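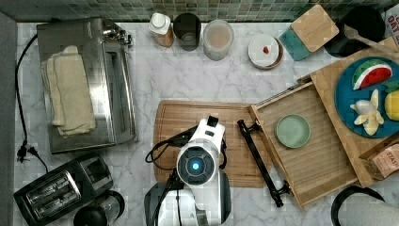
Can a machine clear up a kitchen yet? Project report, module 4
Sioned Howells and Gwion Humphreys

1. Why we picked this

Gwion's gran asked him last Christmas when she could buy a robot to do her dishes. He told her five years. I said that was what people were told when she was our age, and the argument turned into this report.

We set out to find out whether a robot arm can do the small jobs that make up tidying a kitchen: picking up a plate, putting it somewhere sensible, moving food out of the way, wiping down. We left out cooking. We also left out floors, as robot vacuums have been on sale for years and only do the one thing.

2. What we read

Most of what is written for the public comes from people with something to sell. The Alatetti brochure promises "a calm kitchen by teatime". It runs to 16 pages and does not give a single failure rate. Dravis is better. Their report says their arm made 2,792 attempts at picking up tableware, and gives the share that went well, but the small print says a person reset the worktop after each go. We think that matters a great deal. If somebody has to stand there putting the plate back, that person could have washed it.

The most useful thing we read was a talk by an engineer called Baláž, who splits chores into "reach", "hold" and "decide". His view is that reach is mostly solved, hold is half solved, and decide has hardly been started. 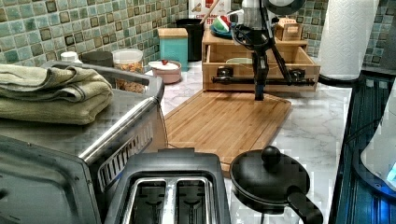 Reach was the part we expected to be easy, and we have changed our minds a little. A worktop in a show kitchen is bare. A worktop at home has a toaster on it, a pan, jars pushed to the back and a towel over something. Every one of those is a thing to knock. A person slides a hand between two jars without thinking, whereas an arm needs room for its elbow as well as its fingers. Gwion thinks better planning software will sort this out. I think people will be told to clear the worktop first, and then we are back to doing the chore ourselves.

3. Hold

Plates are harder than they look. They are flat, they are slippery when washed, and the edge sits low. Cups are easier if the handle faces the right way. Soft things like tea towels are worst, as they are a new shape each time they are dropped.

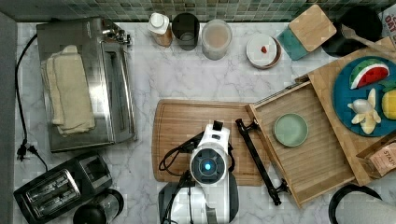
Our main complaint about the published tests is what gets used as food. Real fruit bruises, rolls and leaks. A toy banana and a toy slice of watermelon on a blue plate do none of that, and they are the same shape in May as they were in January. We understand why it is done, and we would probably do the same to save money. But a success rate with toy fruit is a success rate with toy fruit, and it should say so in the heading.

4. Decide

Is an empty plate dirty, or waiting for toast? My mum can tell from the doorway. None of the systems we read about made a serious attempt at this question. Prultelton says its software "learns the habits of the home", but the test it describes lasted 77 minutes, in one home.

5. What we would do differently

We should have asked for failures from the start. We wrote to all three firms and only Dravis answered, in two lines. We also spent too long on prices, which we have cut from this version.

6. Our answer

Gwion: yes for single jobs, within limits, and sooner than Sioned thinks.
Sioned: no. I would change my mind if I saw one arm clear one ordinary worktop every evening for a month with no one helping it.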